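Starting yoga at home, how often and for how long?
Asked 9 December 2019

I did my first class at the Cirmont centre in September and I'm hooked! I can only get there once a week though, so I'd love to practise at home too. Is a short session worth it, or do I need the full hour? And does it matter if I skip the breathing part? 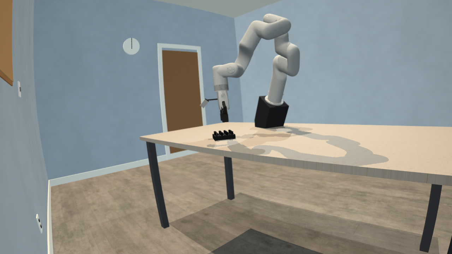

My downward dog is the other question. My heels won't touch the floor and my back rounds. Should my shape be like that white arm on the table, up high in the middle and then down to the left? My teacher says hips up first, but I lose it as soon as I'm on my own.
Usa Thepsuriya

2 answers

Kanokwan Somboon
Welcome, you're going to love it! Short and often beats long and rare, every time. I do 2 rounds of sun salutations before brekkie and that's it on weekdays. Please keep the breathing, it's my favourite bit (five slow breaths lying down is plenty to begin with). 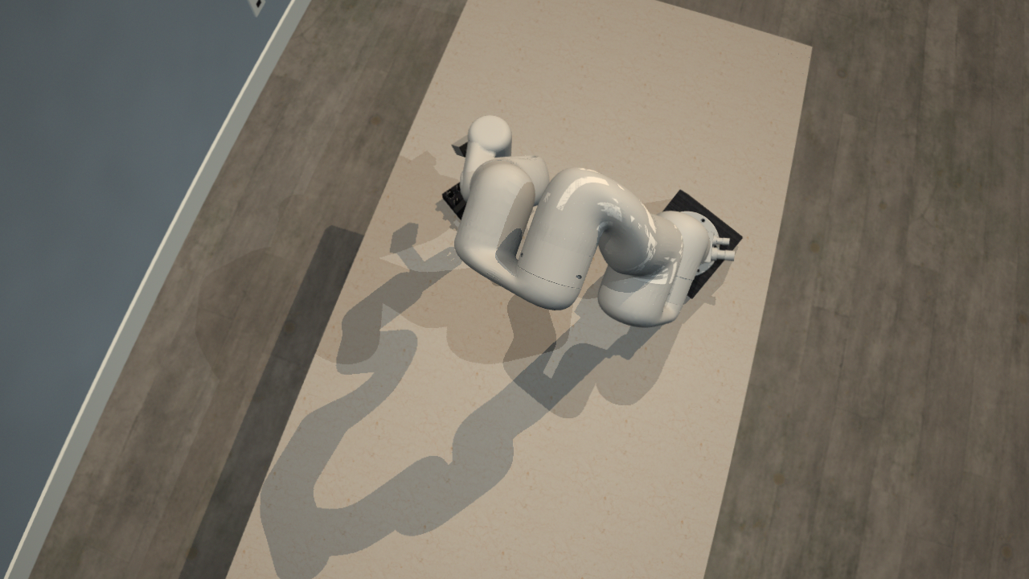

For the dog, bend your knees. Properly bend them! Push the floor away, send your hips back and forget your heels for now. Mine took over a year and I still have stiff mornings.

guerra_mat
Agree with bent knees. Also try child's pose first, and get a mat that grips. 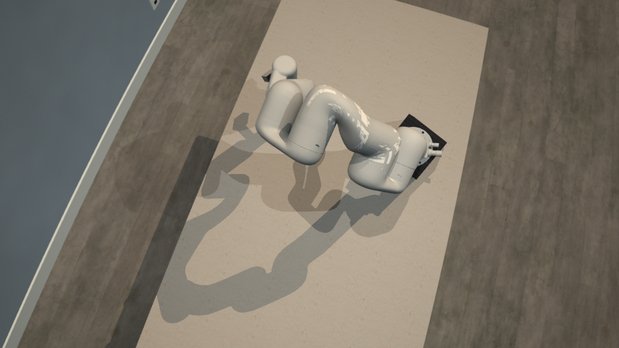 Long reach, seen from above

Zerthorpe hall has a beginners' class too if Cirmont is full.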